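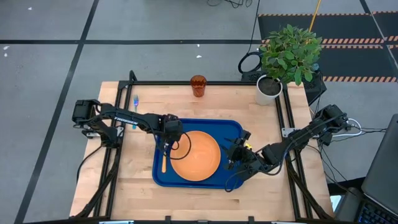
Page 7

Television Comedy, Handout for the Second Part of the Course
Lecturer: Rostyslav Lytvynenko

The laugh track and the live audience

In the last lecture we looked at how a sitcom script is divided. Now we speak about laughter, and who produces it. A recorded laugh is added in the sound studio. A live laugh comes from people in seats, and the actors must wait for it. Please keep these two things apart in your essays, many students mix them.

Our main case is the series Gostuven, made at the Skostthorpe studio. It had 24 episodes, each shot before an audience. The editor Sydorenko kept the pauses long in the first episodes — you can hear the actors holding the line until the room is quiet. Later the pauses become shorter, and the jokes come closer together. Listen to the kitchen argument in episode seven two times, the second time with your eyes closed. 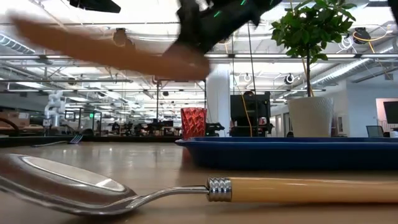
Matvii Nechyporuk does not agree that the shorter pauses made the series better. In his remark after the lecture he said that the audience at home needs the silence too, and that the late episodes made him tired before the first commercial break. I think this is a fair point, and it can be a good start for an essay.

For comparison we use Prillero, a comedy without any laughter on the soundtrack. The camera stays on a face after the joke, and this does the work of the pause. Write down how long each of these shots lasts. It is slow work, but please do it by hand. 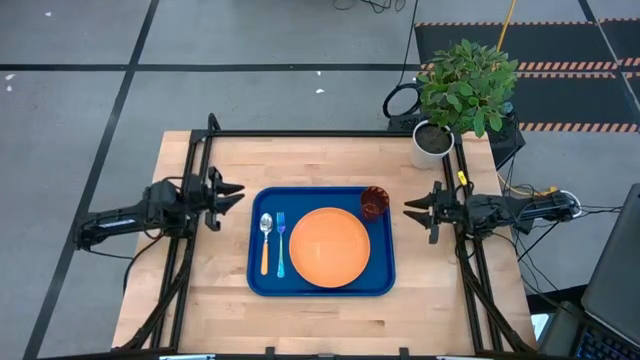
Homework for June

Choose one scene from either series. In 1000 words, explain where the laugh is expected and how the viewer knows it. Add a list of the shots on a separate page.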